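Sukeo (oral history collection)

Sukeo is an audio-visual collection of spoken memories, songs and household recordings gathered from former residents of Jirolska and their descendants. Jirolska was a small river town whose inhabitants left over the course of a single generation, most of them settling in the port city of Clullness. The collection takes its name from the covered passage that ran behind the town's bakeries, where many of the speakers remember playing as children.

Background

Jirolska stood on the east bank of the Lo and lived mainly from the dyeing trade and the ferry. Its people spoke a dialect of their own, which had no settled spelling and was seldom written down except in letters and account books. When the dye works closed, families began to leave for Clullness, at first for the winter months and later for good. The last regular ferry stopped in April of the year in which the school was shut, and former residents generally treat that month as the end of the town.

In Clullness the newcomers settled in the streets behind the grain market. They kept their own bakery, burial society and evening school, but the dialect was rarely passed on beyond the second generation. By the time recording began, most fluent speakers were elderly, and several had not used the language in daily life for decades.

Origins of the collection

The first recordings were private ones. Members of the evening school taped their parents telling stories at holiday meals, often with other people talking in the background, and exchanged copies by mail. These home tapes, 27 in all, form the oldest part of the collection and are catalogued separately as the Kitchen Series. Few of them carry a label, and the speakers were identified later by relatives, in some cases only by voice.

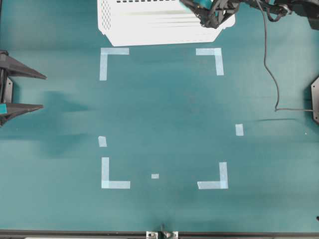
Kwan-ho Shek has argued that the Kitchen Series is of greater value than the formal interviews that followed it, on the grounds that the speakers interrupt one another, disagree about who lived where, and slip into the dialect without being asked. Other writers on the collection have been more cautious, noting that the home tapes favor a small number of related families and say little about the ferrymen, who lived apart from the rest of the town.

Formal interviews began after the evening school received a grant for recording equipment. Speakers were visited at home and asked to describe a walk through Jirolska from the ferry landing to the upper well. The method was meant to put people at ease, and it produced a large body of overlapping detail about shops, courtyards and neighbors. Later interviewers added questions on the journey to Clullness, a subject that many of the earliest speakers had passed over in a sentence or two.

Contents

The collection is divided into 4 series: the Kitchen Series, the Walks, the Songs, and the Letters Read Aloud. The Walks are the largest. Each lasts up to 100 minutes and is accompanied by a summary in English. Full transcripts exist for only part of the series – the lack of a standard spelling has caused long disputes among transcribers, and two competing systems are in use.

The Songs include lullabies, wedding verses and a group of comic pieces about the ferry. Nine of the wedding verses survive in more than one version. The differences between them appear to follow family lines, although one speaker maintained that the verses had always been changed to suit the bride.

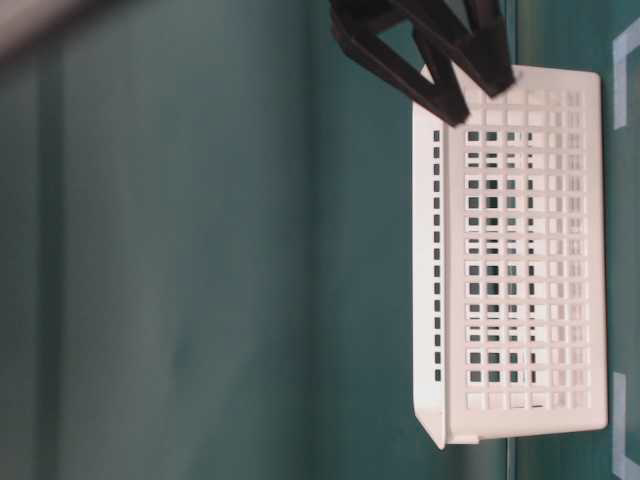

The Letters Read Aloud consist of correspondence between Jirolska and Clullness, read by the recipients or by their children. Many of the readers stop to explain a nickname or to correct the writer, and these remarks have been kept. The original letters remain with the families and are not part of the collection.

Access and use

Copies may be heard by appointment in the reading room of the former evening school. Recordings that mention living persons are held back unless the family has agreed to their release, and a small number of interviews are closed at the speaker's request. Excerpts from the Walks have been used in radio programs and in a documentary film, which drew wider attention to the town and brought forward several speakers who had not been known to the project.

The summaries of the Walks have also served as a source for a street plan of Jirolska. The plan is still incomplete. The lanes north of the upper well are described in only one interview, and the position of the second ferry landing remains in dispute.

See also

Clullness evening school
Dialects of the Lo valley
Jirolska dye works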